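Laver et ranger un drap en peluche

Un drap en peluche garde son velouté si on le lave à basse température et sans adoucissant.

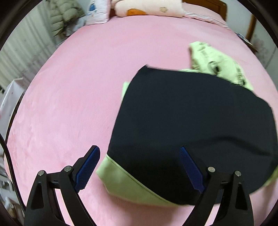

Étape 1 : préparer le linge

Videz le lit et secouez le drap dehors. Lavez-le seul ou avec des couleurs proches. Les vêtements foncés passent dans une autre machine, car les fibres claires s'y accrochent.

Étape 2 : laver

Programme délicat, 30 °C, demi-dose de lessive liquide. Essorage court.

Étape 3 : sécher

Étendez à plat ou sur deux fils, loin du radiateur. Brossez dans le sens du poil avant la fin du séchage.

Étape 4 : ranger

Pliez en 3 dans la longueur, puis roulez sans serrer.

Fiche rédigée par Tiziana Marchetti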